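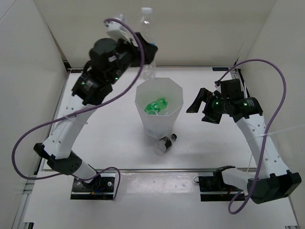 Projektbericht: Ablaufsteuerung für das Einräumen von Flaschen mit zwei Armen
Projektgruppe Lekell, Bearbeiter: Rizal Kwok

1. Aufgabe

In der Arbeit sollte eine Software entstehen, die verschiedene Flaschen in einen achteckigen Behälter legt. Die Flaschen liegen am Anfang auf dem Tisch, und ihre Lage ist dem Programm nicht bekannt. Ich habe den Planer und die Zustandsmaschine geschrieben. Die Treiber für die Motoren habe ich von der früheren Gruppe übernommen und nur wenig geändert.

2. Aufbau der Software

Das Programm Cullari besteht aus zwei Prozessen. Der erste Prozess sucht die Flaschen und gibt für jede eine Position und eine Richtung aus. Der zweite entscheidet, welcher Arm greift, und berechnet die Bahn. Während ein Arm über dem Behälter ist, wartet der andere mit offenem Greifer an der Seite. Diese Sperre ist einfach, aber sie kostet Zeit.

3. Erkennung

Für das Training standen 3118 Aufnahmen zur Verfügung, davon habe ich 237 für die Prüfung zurückgehalten. Durchsichtige Flaschen auf dem weißen Tisch sind schwierig, weil der Kontrast fehlt. Die grüne Flasche wird viel sicherer gefunden, auch wenn sie schon im Behälter liegt. Bei der kleinen Flasche mit dem schwarzen Etikett hat das Modell am Anfang nur das Etikett markiert – der Greifpunkt war trotzdem brauchbar.

4. Bahnplanung

Eine aufrecht gehaltene Flasche muss zuerst über den Rand gehoben werden. In der ersten Version war die Höhe fest eingestellt, jetzt wird sie aus der Länge der Flasche berechnet. Die Kabel der Arme sind im Kollisionsmodell nicht enthalten. Ich habe deshalb den Drehbereich am Handgelenk begrenzt.

5. Offene Punkte

Die Ablage prüft nicht, ob im Behälter noch Platz ist. Auch die Übergabe von einem Arm zum anderen ist im Code vorbereitet, aber noch nicht getestet. Die Konfiguration liegt im Ordner Khondokar, zusammen mit den Protokollen bis Mai.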